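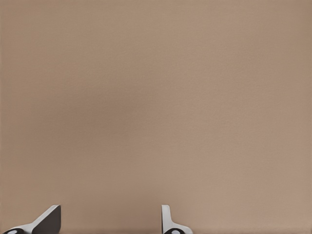
Simulator view: Penry College Robotics Club

Wednesday evenings at Penry College have become rather lively since the robotics club moved its work on to the computer, and anyone walking past Room 56 at half past six is likely to hear a cheer or a groan, depending on how the last run went.

The club is getting ready for the Stundmont Schools Challenge in October, where teams must write a program that guides a robot arm through a set of small picking and placing jobs. The first round is held entirely in simulation, so the students have spent this term looking at the world from the robot's wrist — two pale fingers with black bases at the bottom of the screen, a wide gap between them, and a plain beige surface filling everything else.

"It sounds dull until you have a go," said Jaqueline Robles, who is in her second year and writes most of the team's movement code. "You have so little to steer by when it's all one colour. The first week I kept sending the arm off the wrong way and I was so sure I was right!"

Her teammate Hermenegildo Serrano has taken on the job of opening and closing the gripper at the proper moment, and has filled a good part of an exercise book with notes on timing. He told us he had never written a line of code before joining, and that his gran in Rodbridge now asks for a full report every Sunday lunch.

The club is led by Jovita Cortés, who teaches maths at the college and admits she is learning a fair bit of this alongside her students. She was keen to thank the Plerbridge Education Fund, which gave £300 towards a second-hand computer quick enough to run the simulator without stopping for breath. Before that, the team had been sharing one elderly laptop, and a single test could take up most of a tea break.

More than 80 teams have signed up for the first round, and those who go through will try their programs on a real arm at Stundmont Town Hall in the spring. Mrs Cortés says she would love to see her students get that far — though she is just as pleased that they now stay behind to help the younger ones with their homework.

New members are welcome, with or without any experience. Sessions run from 6pm to 8pm, and biscuits are provided, although we are told that it pays to be early.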